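Zandik Street Neighbourhood Garden: Minutes of the January Meeting
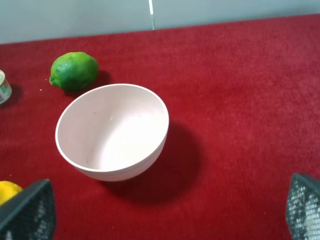

Pink bowl and a lime on the red cloth.

We opened at 7 pm with a very full room, and it was lovely to see so many new faces after the holidays.

Water: the Kakakhel tank now holds 4000 litres, and everyone was delighted (and a little relieved, given the forecast). The tap by the Raver Road gate still drips. Agreed to spend up to $90 on a new fitting.

Money: $3663 in the account, with $600 of that put aside for the shade sail. There was a long and good-humoured chat about what colour it should be, and we'll come back to it next month.

Plots: two are free, both on the Festitz side. Please tell your neighbours!

Closed at 8.40 pm. Next working bee is Sunday, bring gloves and a hat.

We use cookies to improve your visit. Accept | Manage settings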